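Research News: Manipulation Group

Shared work at Dundedley and Jivberg shows the value of discarding demonstrations

The Manipulation Group at Dundedley has completed the first stage of its joint study with the Jivberg laboratory on learning from human demonstration. The study asks a plain question: when a robot is taught a task by people using hand-held grippers, how many demonstrations does it need, and does it matter which ones are kept?

The study is known within both laboratories as Drikwood. It was begun in August with a grant covering equipment and the time of two research assistants. Members will recall from an earlier issue that the group had until then taught its arms by remote control, with an operator seated at a console. That method gave accurate records but was slow, and a new operator needed several days of practice before the results were of any use. With hand-held grippers an operator can begin on the first morning.

For Drikwood, operators recorded 2000 demonstrations of small table-top tasks: placing a pen in a cup, taking it out again, moving the cup to a marked spot, and passing an object from one gripper to the other. Every recording was then given a score by a program written at Jivberg, known as Dalisay. The program looks at how smoothly the gripper travelled, how long it paused, and how often the fingers opened and closed without taking hold of anything. It does not know whether the task was completed. That judgement was made separately by a member of staff, who watched each recording once and marked it as a success or a failure.
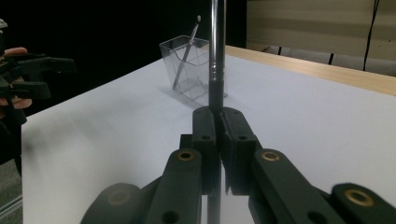 Dalisay was used to choose smaller sets from the full collection, and a separate control model was trained on each. The first set held the 500 demonstrations with the highest scores, and the second held 500 drawn by lot. A third model was trained on the whole collection. For the pen-and-cup tasks the clear plastic container and the thin pen standing in it proved a demanding pair, as the walls of such a cup show up mainly where an edge or a corner catches the light, and the pen leans as it pleases. It was on these tasks that the choice of demonstrations made the greatest difference.

Each model was tried 200 times on the same robot arm, with the starting positions set out in advance and used in the same order for all three. The model trained on the high-scoring set completed more trials than the model trained on the random set of equal size. It also came close to the model trained on the full collection, and on the task of removing the pen it did slightly better. On moving the cup there was little to separate the three. The group takes this to mean that hesitant demonstrations do some harm in tasks where the fingers must meet a narrow object at the right angle, and very little harm elsewhere.

Some caution is needed. All of the recordings were made by people who knew the purpose of the study, and operators may have grown more careful as the weeks went on. The scores given by Dalisay rose over the period, and it is not yet clear how much of the result should be put down to practice. A further difficulty is that the program marks down any long pause, including those in which an operator was sensibly waiting for the cup to stop rocking. Jivberg is preparing a revised version which treats a pause differently when the fingers are already closed.

The passing task has been left out of the results for the present. The records from the two grippers did not always agree on the time, and a small error there is enough to make one hand appear to let go before the other has taken hold. The recordings have been kept and will be scored again once the clocks have been corrected.

A full account of the method, with the tables for each task, will be presented at the group's open meeting on 13th March. Members of both laboratories are welcome, as are students considering a project in this field. Those wishing to use the recordings in their own work should apply in writing to the Manipulation Group office at Dundedley, stating the tasks required and whether the scores are wanted with them. The revised version of Dalisay will be offered on the same terms when testing is complete.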